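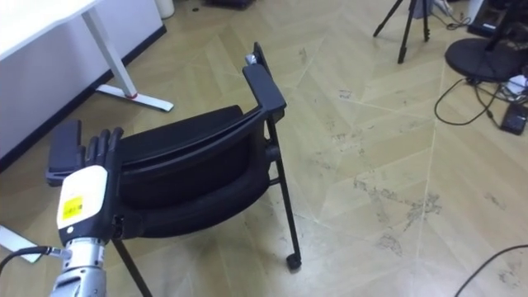

Words and photos: Skorville Office Notes

We moved into the Prendutberg building in March and brought most of our furniture with us. The new rooms have light wood-patterned floors and white walls with a dark baseboard, and the old grey carpet is not missed. The chairs are the black ones from Fonetti that we have had for years. They have padded seats, flat armrest pads and small casters, and they have needed some attention since the move.

The first picture has one of them tipped back near a white desk. Most of the work on these chairs is underneath, where hair and carpet fluff collect around the caster stems. A pair of tweezers and an old toothbrush will clear it. The armrests are held on with bolts, and ours work loose every 3 months or so.

The desks are Khunthong, white top and white metal legs, with a long bar at the foot. Chairs get bumped against that bar all day - it is worth wiping down when you do the casters.

For the second picture, the same sort of chair and more of the floor. The planks are a pale beige chevron. We asked the building manager about hard casters on it and were told to switch to soft ones, so a box of 100 is on order. Felt pads for the other furniture cost almost nothing and are already on.

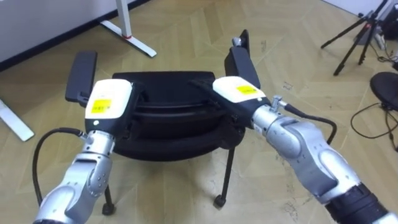
Black office chair on the chevron floor, Prendutberg.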